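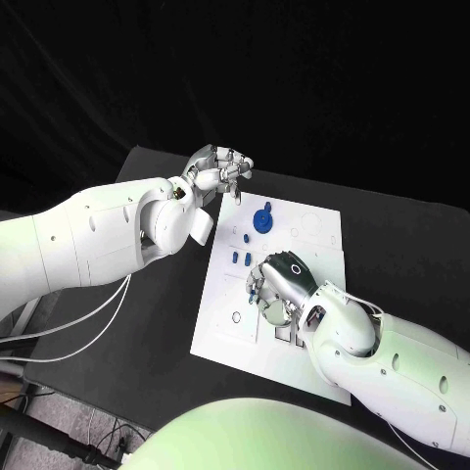
Week three of selling off my late uncle's stamp collection. Some notes for anyone doing the same.

--

Started with 753 stamps in shoeboxes. Sorted them by country first and by year second. Doing it the other way wasted my whole first Monday.

--

Took the albums to Grullo, the shop on the north side. They offered $155 for everything. I said I'd think about it.

--

Vestov takes consignments, but only in lots of $300 or more. Their cut is high. They do pay on time, from what other sellers tell me.

--

Don't soak anything off an envelope until you've looked at the postmark. Some of the old covers are worth more whole -- I ruined two before I learned that.

--

Tongs, not fingers. A decent pair costs less than lunch.

-- 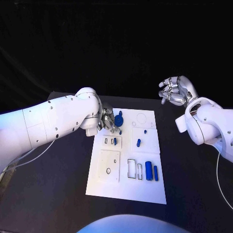 Should you list stamps one at a time or in sets?

Sets, for anything common. I only list singles when the catalog value is above $20.

--

The airmail set went on Sunday night for $68. Buyer wanted it sent flat between cardboard, which I do anyway.

--

Still have the box marked "Rai" in pencil. Could be a dealer, could be a town. If you know the name, send me a message.

--

The duplicates are going to the Tundden swap meet in March. Whatever is left after that goes to the kid next door, who has already asked twice.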